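I keep an old tablet on a stand in the kitchen, and for the last couple of years it has mostly shown me live video from other places. It started with a harbor camera somebody linked to in a comment thread. Then I added a bird feeder, a mountain pass and a train yard. At some point I wanted all of them in one app, so I've spent the better part of September trying apps that collect public webcams. These are my notes. I paid for everything myself.

The tablet is slow and no longer gets system updates. That ruled out a few apps before I could even install them. If you have something newer your results will be better than mine, at least on loading times.

**Drondier**

Drondier is the one I expected to keep. It has a clean map, you tap a dot, and the camera opens. The free version shows an ad before every feed, even when you go back to one you just left. Paying the 2 dollars a month removes them.

The map is good for finding cameras and bad for going back to them. Favorites are stored in a single long list in the order you added them, and you can't move anything. I had to delete my list and add it all again to get the harbor on top. A week later an update put it back in alphabetical order.

Sound is off by default, and the setting doesn't stick. For the train yard that matters to me, so I turned it on every single time I opened it.
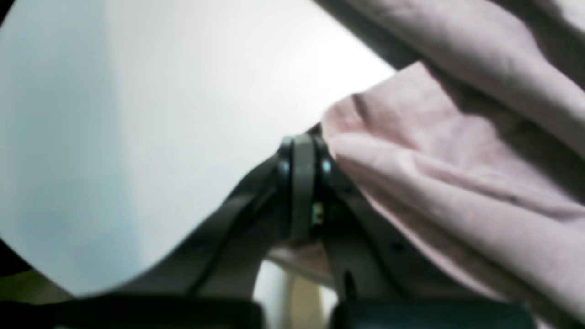
*Close up at the hinge.*

**Tristix**

Tristix claims 2514 cameras. I didn't check them all, but a fair number of the ones I opened were still pictures that refresh every 90 seconds. That's fine for checking the weather on a mountain pass. It's not fine for a bird feeder, where you get an empty tray, then an empty tray, then half a woodpecker.

The app does label these, with a small gray square next to the name. I only found out what the square meant by reading the help page. A filter for live video only would fix this, and the help page says one is planned.

What Tristix does well is schedules. You can tell it to show the harbor at sunrise, switch to the trains at noon and go dark at night. I set that up on a Sunday and it has run ever since with one hiccup, when my internet went down and it sat on a loading screen until I restarted it. It also shows local time for each camera in the corner, in type large enough to read from across the room. Drondier hides that behind two taps.

Battery use is heavy. The tablet is plugged in all day so I don't care much, but on my phone it dropped 20 percent while I was eating lunch. I wouldn't run it away from a charger.

**Prarkitwood**

This one is a website with an app wrapped around it. You can tell because the back button sometimes takes you out of the app completely. It has the fewest cameras of the three and the best picture by a long way. The people running it seem to pick each camera by hand, and most of the pages have a few lines on where the camera is mounted and which way it points. I like that more than I thought I would. On the others I often had to guess which side of a river I was looking at.

There is no schedule and no grid view. It's one camera at a time, full screen, and after an hour it asks whether you're still watching. You can't turn the question off. For a tablet on a kitchen stand that's a serious problem, and I've written to them about it. I got a polite form reply.

**Where the cameras go dark**

All three apps have the same trouble with dead feeds. A camera goes offline and the listing stays up for weeks. Drondier shows a spinning circle forever. Tristix keeps the last picture up with the old time stamp, and I spent most of one morning thinking it was a very calm day at the harbor. Prarkitwood puts up a plain message saying the feed is down and when it was last seen. I'd like the other two to copy that.

If a feed you like disappears, look for the owner's own page before giving up on it. Towns, ferry lines and ski hills move their streams around a lot, and the apps are slow to pick up the new address. I got my mountain pass back that way by putting the link in the browser as a bookmark.

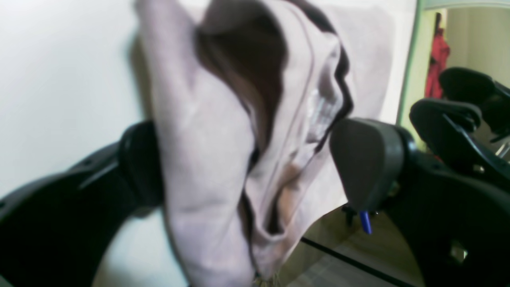
Thibodeaux wrote in after my first short note on this to say that Tristix will accept your own stream addresses if you go into the settings and turn on the advanced menu, and that they'd been running three town cameras that way without any trouble since spring.

I tried it and it works. The menu is near the bottom of the settings page, under the language options. You paste in the address, give it a name, and it shows up with everything else, including in the schedule. It wouldn't take the link for my mountain pass, which is an ordinary web page with a player in it and not a direct stream. The harbor's own feed went in on the first try and looks sharper than the version in the Tristix listing.

So the tablet is running Tristix for now, with the harbor added by hand. I canceled Drondier and kept Prarkitwood on my phone for the evenings. I still haven't found a bird feeder camera with decent sound that stays up through the winter. If you have one, leave the link in the comments and say which app it plays in.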